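Open day at the Parwood skills centre, Sarkotville

Jul 20, 2023

I'd been meaning to get over to Parwood ever since the Verine scheme moved its training there, so when the open day came up I hopped on the early bus (two changes, never again) and made a morning of it.

The place is bigger than it looks from the road! You go in past the sewing room, then the joinery shop, and right at the back there's a bakery class where I got handed a warm roll before I'd even said hello. There are 19 trainees on the tailoring course this term, and a lady at the desk told me 400 people had applied across all the trades.
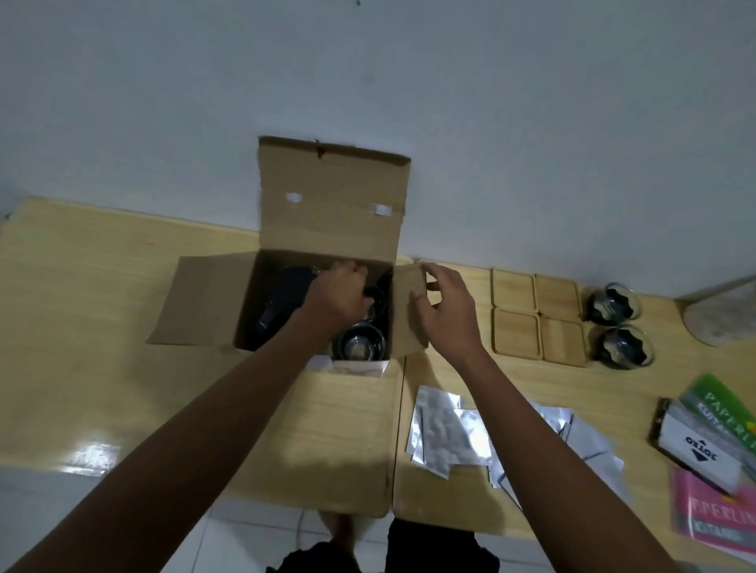 I had a long chat with one of the tailoring lot, who used to sell phone cards at the market and now wants a little shop of her own in Arruda. Her worry was the starter kit. Everyone who finishes is meant to get one, but last October's group waited ages for theirs, and a sewing course isn't much use without a machine at home. I asked at the desk and was told the kits are on order this time. We'll see!

Lunch was rice and beans in the yard, very good, and I bought two aprons from the stall on my way out. Applications for the next intake go in at the front office, and you'll need your ID card and a passport photo.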